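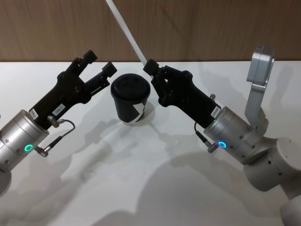
Slide 1: Black cup, black lid, white table

OK, morning everybody. Leave this one up while people find seats.

So I run the counter side at Pondard, and I want to talk about lids. Yes, a whole talk on lids! Last December we went through 1,533 hot cups in one week, and I started writing down every complaint that came back over the counter. Most were about the lid -- drips at the seam, mostly, and a few people who burned a lip on the sip hole.

(Pause here, ask who has had coffee down their shirt this month.)

Slide 2: the seam
Line up the sip hole with the paper seam and it leaks. We knew that, sort of, and still did it all day long when the line got long. I put a strip of tape on the counter at our Mendia shop so the seams all faced the same way when we set cups down. Complaints dropped the first week. I was thrilled, my staff less so.

Slide 3: ordering
We buy sleeves of lids in cases of 2,000 from Vimen. Check 3 lids from every new case on a real cup with hot water in it. Tip it over the sink. If one pops off, call them that day.

Skip the Yadav story if we're past the half hour.

Slide 4: what I'd still like to fix
Iced drinks. People want the same lid for hot and cold and I don't have a good answer yet -- if you do, come find me at the break. Handouts are by the door, take two.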